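Laundry still a hard job for household robots, Rencombe trial finds

Robots that promise to do the washing are getting better at it, but they are not ready to be left alone in the laundry room. This is the result published in October by Pevard, a small engineering firm in Rencombe, after testing its two-armed machine on one household chore for a whole winter.

The robot was asked to open the door of a front-loading washer, move the items from a basket on the floor into the drum and close the door again. Pevard counted 129 attempts. In 123 of them the robot got the door open, a much better figure than the company had expected. The full job, from closed door to closed door, was completed without human help in only 20.

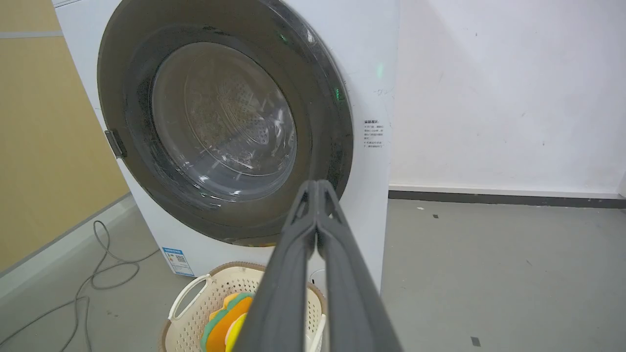

The closed door of the washer, with the robot's gripper in front and the basket on the floor.

The most common failure came at the basket. Soft things change their shape when they are gripped, and the software often lost track of where one item finished and the next began. Socks were the worst, the firm writes in its report, and after them anything with a long sleeve. The door glass also caused trouble, as reflections confused the depth measurement in the afternoon hours.
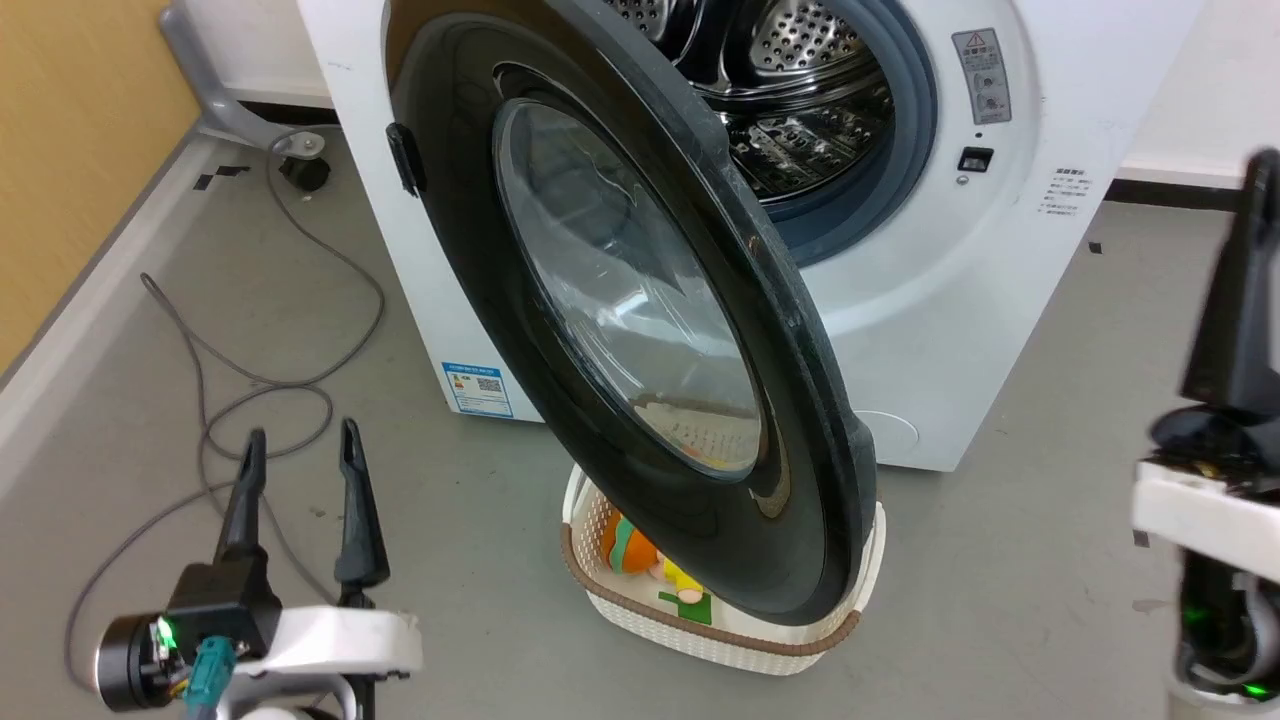
An open door brings its own problem. It swings out over the space where most people put the basket, so the arm must either reach around it or move the basket first. A person does this without thinking. The robot stopped to plan its path, and on a bad run it needed 10 minutes for a single load – longer than many people would be willing to watch.

Calado, a competing company, has chosen another way and works only on folding, which it considers easier to sell to hotels and commercial laundries. Its system is now on trial at a linen service in Falitz, where the towels are all of the same size and colour.

Pevard says it will continue with the washer and will add a dryer to the tests next year. No price or date of sale has been announced.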